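Gelmont drops its plugin store and asks users to trust the new one

Gelmont, the open source home automation hub, will stop accepting add-ons through its old plugin store in May and move everything to a new catalog called Prundside. The project calls it the biggest change since the first public release. It may well be. Whether it's a good one is harder to say from what has been published so far.

The old store was never pretty. It is one long page of names, sorted by the date somebody last touched the code, with a search box that only matches the start of a word. Type "heating" and you miss every add-on with "floor heating" in its name. Users have complained about this for years, and the usual answer was that patches were welcome. A few people sent patches. Most of them are still open.

Prundside replaces the list with categories, screenshots, ratings and a proper search. It also adds a review step. Add-ons will be built on the project's own servers from public source code, signed, and checked by a person before they appear. Under the old system, authors uploaded whatever they had built at home and it went live within minutes.

That part is hard to argue with. A hub that can unlock your front door probably shouldn't run code that no second person has looked at.

The trouble is the numbers. The old store lists 922 add-ons. At the time of writing, 244 have been moved over, and the announcement says the rest "will follow as their authors update them." Many of those authors are gone. The forum has long threads about add-ons whose last commit is older than the hub version they are supposed to run on, and which still work fine because people at home keep patching them by hand. None of that survives a move to signed builds unless somebody steps forward to own the code.

Renji Hattori, the maintainer in charge of the switch, wrote on the project's mailing list that abandoned add-ons can be adopted by anyone willing to answer bug reports. He gave no figure for how many have been claimed. Asked in the same thread how many people would be doing the reviews, he answered that the team was "still growing" and that first reviews should take a few days.

A few days for whom? Authors who joined the trial tell a different story. Yuto Miyazaki, who wrote the popular Ríos add-on for garden watering, posted that his update sat in the queue for 13 days before anyone looked at it, and was then sent back over a missing license header. "I don't mind the header," he wrote. "I mind that the fix went to the back of the line." The fix did get through in the end. By then a second update was ready, and that one is waiting now.

Ríos has a decent number of users and an author who reads his mail. Smaller add-ons may not be so lucky.

There is also the question of money. Gelmont itself has no company behind it, but the servers that build and host Prundside are being supplied by Wasik, a hosting firm that sells a paid cloud version of the hub. Wasik says it will have no say over what gets listed, and the project has published a short statement saying the same. Neither has published the agreement. The statement doesn't say how long the servers are promised for, or what happens to the signing keys if the two fall out. Those are dull questions until the day they matter – other projects have learned this the hard way.

For ordinary users, the client update brings more immediate changes. The settings screen now has four tabs in place of the single long page. Add-ons can be updated together. There is a warning before installing anything that wants network access, which is overdue. The device page has been redrawn too, and switched outlets that used to show up as a stack of identical entries are now grouped under one name.

The update is bigger as well. The client download has grown to 200 MB, mostly thanks to a bundled browser engine that draws the new store pages. People running the hub on older boards have already started asking for a version without it. The reply so far is that one is "being considered."

Anyone who wants to stay put can do so for now. The old store will remain online as a read-only archive, and existing add-ons will keep running on the current release. The next major release will refuse unsigned add-ons by default, with a switch to turn the check off. How long that switch will stay has not been decided, according to the release notes.

The release candidate is on the project's download page. Back up your configuration first. Two testers have reported that outlet names were reset during the upgrade, and the bug is marked as fixed, but one of them has since reopened it.

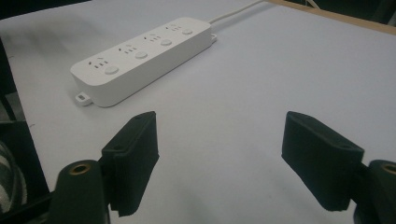
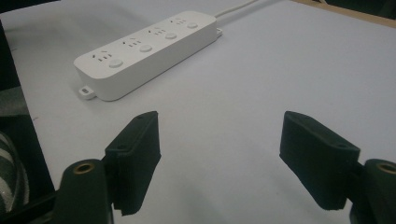

A white power strip with four outlets, each with its own button.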